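Akus（夹爪套件）

Akus是一款桌面机械臂末端执行器套件，由Clutivthorpe推出，主体为一只电动平行两指夹爪，腕部带一个小型摄像头，随附练习垫、仿真蔬果和名为Pace的控制与录制软件。套件主要面向高校实验室、职业院校和个人爱好者，用于抓取教学、遥操作练习以及示教数据的录制。它可以装在多种小型机械臂上，最常见的搭配是同一厂家的Wella桌面臂。

在同价位的入门夹爪里，Akus算得上一件相当讨人喜欢的东西。它的行程不大，力气也小，但从开箱到第一次把东西夹起来的过程十分顺畅，文档写得细，零件几乎都能自己换。许多使用者最初只打算拿它上几节课，后来却一直留在了工作台上。

名称

“Akus”一名由首任产品负责人Marisa Grasso选定。按照她在产品手册前言里的说法，这个词没有含义，选它只是因为短，印在指根那块窄窄的盖板上刚好放得下。中文用户一般直接称“Akus”，也有人按读音写作“阿库斯”，厂家的中文资料里两种写法都出现过。早期样机在内部叫“小钳”，这个叫法至今还留在固件的几处日志信息里，翻日志的人偶尔会碰见。

开发经过

Akus起初是Wella桌面臂的一个附件。Wella最早配的是气动吸盘，吸平整的盒子很好用，遇到表面起伏的东西就力不从心，而教师们偏偏喜欢拿后一类东西来考学生。结构工程师Kwok-wai Yen从吸盘的安装法兰入手，保留了原有的螺孔位置，在上面做出一只由单个电机驱动、两指对称开合的夹爪。第一批样机的手指是打印件，指面光滑，夹圆东西时经常打转，后来才在指尖加上一段细密的横纹。

腕部摄像头加入得较晚。最初的设计只预留了一个走线孔，供用户自己绑一个摄像头上去。试用者绑出来的位置各不相同，有的偏左，有的过高，还有的正好被手指挡住了大半，录下来的画面彼此没法通用。负责软件的Dilani Miah因此坚持把摄像头做成固定件，位置和朝向由支架锁死。这个决定让量产推迟到了7月，却也成了整个套件后来口碑最好的一处：换一台机器、换一间屋子，腕部视角的取景关系仍然一致，教材里的截图和学生屏幕上的画面对得上。

套件的正式版于2020年12月1日开始发货。首发版本附带的Pace软件只有手动控制和录制两项主要功能，回放对齐、片段标注等功能是通过之后的更新陆续补上的。

结构

夹爪本体重936克，包括摄像头和支架，不含线缆。对于小型桌面臂来说，这个分量并不轻，手册用了很大篇幅提醒用户在软件里填好末端负载，否则手臂在伸展姿态下会略微下沉，落点也会跟着偏。好在Wella的设置页里已经内置了Akus的负载参数，选中型号就行，省去了一番折腾。

两指的最大开口为80毫米。手指为黑色，从指根到指尖逐渐收窄，便于伸进物品之间的空隙。指面内侧靠近指尖的地方有平行细纹，用来增加摩擦。手指通过螺钉固定在滑块上，拆换时不需要打开外壳。厂家公开了手指的三维图纸，并且明确允许用户自行修改和打印，于是社区里很快冒出了各种各样的变体：有加长的，有带软垫的，有专门用来夹试管的弧形指，还有人做了一副极窄的指尖，用来从收纳盒的格子里取螺母。翻看这些图纸本身就是一件很有意思的事，常常能看出设计者当时正为什么东西头疼。

传动部分采用齿轮带动一对齿条，结构朴素，声音不大。断电之后手指会停在原位，不会自行弹开，这一点在课堂上很受欢迎。外壳侧面有一个手动释放拨杆，夹住东西又断了电时，可以把手指慢慢推开。拨杆藏在一道凹槽里，初次使用的人往往找不到，手册的后续版本因此把它的位置画在了第一页。

夹持力由软件设定，以额定值的百分比表示，从最小档到100都可选择。满档的力度足以压扁一只纸杯，但离伤人还有距离；即便如此，手册仍然要求在调试时把手放在工作区之外。夹爪没有安装力传感器，力度由电机电流推算，因此在手指刚接触物体的一瞬间，读数会有短暂的跳动。Pace会对这段读数作平滑处理，也允许用户关闭平滑，查看原始数据。

腕部摄像头

摄像头装在夹爪根部的支架上，朝向指尖。它看到的是夹爪眼前的一小块地方，两根手指的前段通常会出现在画面下部，被夹的东西靠近中央。这样的取景有一个很实际的好处：手指和物体的相对位置一目了然，操作者不必从外部摄像头的画面里去猜指尖究竟有没有越过物体的边缘。

支架上的角度是固定的，焦距也已在出厂时调好，最清晰的位置落在指尖附近。远处的东西会有些模糊，对于抓取的最后一段动作来说，这算不上问题，但若想靠腕部画面在桌上找东西，就会觉得吃力。厂家的建议是另配一个固定在桌边的摄像头看全局，腕部画面专门负责近处。Pace可以同时录制两路画面，并按时间戳对齐。

曝光默认为自动。在靠窗的房间里，自动曝光会随着手臂转向忽明忽暗，录制数据时不太理想，所以多数教程会让使用者先把手臂移到工作区上方，等亮度稳定，再锁定曝光。白平衡也可以同样处理。有光泽的物品表面容易出现高光，调整灯的位置比调整软件参数见效快得多。

Pace软件

Pace是与Akus配套的控制和录制软件，安装之后可以在一个窗口里看到腕部画面、手指开度和夹持力。控制方式有键盘、手柄和示教臂三种，其中示教臂需要另外购买。用手柄时，扳机的深浅直接对应手指的开合，手感相当细腻，习惯之后几乎可以凭感觉控制力度。很多人第一次用手柄把东西稳稳夹住时，都会忍不住放下再来一遍。

录制以“片段”为单位。按下开始键，完成一次动作，再按结束键，一个片段就保存下来，包含画面、关节角度、手指开度和电流读数。片段可以附上文字说明，例如物品名称和任务内容，也可以标为成功、失败或待查。失败的片段默认不会删除，软件还专门提供了按结果筛选的视图，方便教师挑出典型的失误拿到课上讲。

软件自带一套练习课程，课程末尾的综合任务要求学员录满200个片段，物品和摆放位置由软件随机指定。这个要求听上去有些吓人，做起来却比想象中快，因为每个片段都很短，熟练之后更像是一种有节奏的手上活儿。课程作者Rocío Grajales在说明中写道，前面一大半的片段是给人练手的，后面那些才是给模型用的。她建议学员把自己最早和最晚录的片段放在一起回放，动作的变化会非常明显。

导出格式包括常见的视频加表格，以及适合训练程序直接读取的打包格式。Pace不自带模型训练功能，只负责把数据整理好交出去。有用户曾希望在软件里加入一键训练，开发者在更新说明中表示暂不考虑，理由是训练工具更新太快，放在外面更好维护。从实际使用的情况来看，这个取舍换来了一个轻巧、启动很快的软件，在配置普通的旧笔记本上也跑得动。

安装与校准

Akus通过法兰上的螺钉固定在手臂末端，供电和通信合用一根线缆，摄像头另有一根。走线是安装中最需要耐心的部分：线缆太紧，腕部转到极限时会被拉扯；太松，又容易垂到画面里来。套件附带的绑扎带和走线夹可以反复使用，建议先松松地固定，让手臂把各个关节慢慢转到两端，再逐段收紧。

通电之后，夹爪会先缓慢闭合，再完全张开，以此确定零位。这个过程中手指之间不能有东西，否则零位会记错，之后显示的开度也就不准了。零位出错时不必重启整台手臂，在Pace里单独重新归零即可。

摄像头校准使用随附的练习垫。练习垫是浅绿色的，上面印有白色网格线，铺在桌上后，将手臂移到软件提示的几个位置，Pace便会根据网格线算出摄像头与夹爪之间的关系。垫子需要铺平，卷边会影响结果。新垫子从纸筒里取出时往往自带弧度，反卷一会儿再铺就服帖多了。校准完成后垫子可以继续当作工作台面使用，网格正好用来记录物品的摆放位置，很多课程作业都以“第几行第几列”来描述起点和终点。

如果更换了手指，不需要重新校准摄像头，但要在软件里填写新的指长。若支架曾被撞歪，则应松开支架螺钉，让定位销重新落入孔中，再完整校准一次。

练习物品

套件附带一组仿真蔬果。选用蔬果而非方块或圆柱，是课程设计者Morena Bortolotti的主张。她认为规则的几何体太容易让人产生错误的信心，学员闭着眼睛也能夹住一个立方体，遇到一头粗一头细、表面还有起伏的东西就没了主意。仿真蔬果形状多变，又不会像真的那样变质或被夹烂，可以从学期初用到学期末。颜色也经过考虑，大多能与浅绿色的垫子区分开来，唯独带叶的那些，叶子部分和垫子同属绿色，刚好用来检验视觉算法能不能把它们分清楚。

其中胡萝卜通常排在课程的中段。它的难处在于粗细不一：夹在靠近叶子的粗端，接触面大，但手指需要张得较开；夹在细端，手指容易对准，物体却可能绕着夹持点转动。叶子也会添乱，从上方下手时，叶簇可能遮住根与叶相接的位置，让人误判物体的朝向。课程给出的做法是先借助腕部画面找到萝卜身的走向，让两指分居两侧，再缓慢合拢，夹持力从低档开始往上加。表面的凹凸会让手指在最后一刻轻微滑移，看到滑移时不要急着加力，稍微调整一下手腕角度，往往就能让指面贴得更好。

放置同样是练习的一部分。松开手指的速度如果太快，物体会被其中一根手指带偏，落点便离开了原先瞄准的格子。Pace里有一项“缓放”设置，能让手指在最初的一小段行程内放慢速度，对这类形状很有帮助。关闭缓放再做一遍，对比两次的落点，是一个简单又很能说明问题的小实验。

除了随附的物品，用户也常常加入自己的东西。文具、积木、毛绒玩具都有人试过，公开的练习记录里还能见到钥匙串和袜子。软物的难度高出不少，手指合拢时它们会变形，电流读数上升得很慢，按硬物调好的阈值往往要重设。手册把这类物品列为选做内容，并鼓励使用者把成功的设置分享出来。

使用与评价

教师们对Akus的好评多集中在两处，一是腕部画面稳定统一，二是零件好换。课堂上的夹爪免不了磕碰，手指撞上桌面是家常便饭，而换一对手指只要一把螺丝刀，课间就能做完。也有教师喜欢它的“透明”：电流曲线、手指开度和画面摆在一起，学生能够自己看出是哪一刻夹歪了，讨论起来有据可依，气氛也往往比单纯讲课热闹得多！

个人用户更看重它的可改造性。公开图纸、可关闭的滤波和直白的通信协议，让人很容易在原有基础上做点自己的东西。有人为它写了用脚踏板控制开合的程序，腾出双手来操作示教臂；也有人把摄像头画面接到平板上，放在手边看。厂家对这些做法相当宽容，文档里甚至辟出一页收集链接。

批评意见同样存在。最常被提到的是开口偏小，较大的杯子和盒子夹不下；其次是没有力传感器，做精细的接触实验时数据不够可靠。摄像头线缆的接头比较浅，动作剧烈时偶有松动，后来的批次加了一个卡扣，早期用户可以向厂家索取。还有人认为练习垫的浅绿色与带叶物品过于接近，初学阶段不太友好，对此课程的建议是先用别的物品入门，把带叶的留到后面。

总的来说，对于想认真学习抓取、又不打算一开始就投入大笔经费的人，Akus是一个很值得考虑的选择。它的长处在近处的、手边大小的任务上发挥得最充分；如果工作涉及重物、湿滑物或长时间连续运转，则应当选用工业级产品。

维护

日常维护的工作量很小。指尖的细纹里容易积灰，摩擦力会随之下降，用干的软毛刷顺着纹路刷一刷即可，不要使用酒精以外的溶剂。摄像头镜片用镜头纸擦拭。齿条在出厂时已经上油，正常使用不需要补充，听到干涩的摩擦声时再打开侧盖检查。

练习垫可以用湿布擦洗，晾平后再收起。收纳时宜将印有网格的一面朝外卷起，下次铺开时边缘更容易贴住桌面。仿真蔬果用清水冲洗就好，叶子部分要避免用力拉扯。 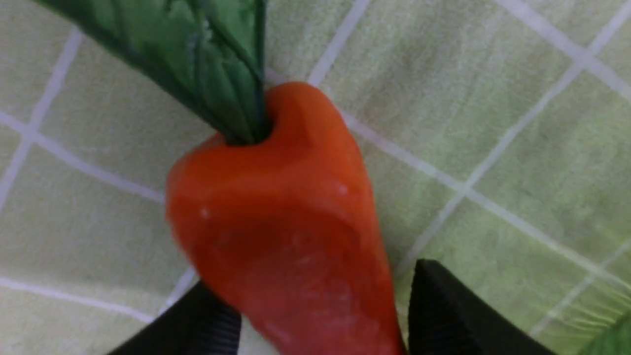

长期不用时，应让两指停在半开的位置，再切断电源，线缆从法兰一侧绕出，不要压在夹爪下面。重新启用前先归零一次，并检查支架螺钉是否松动。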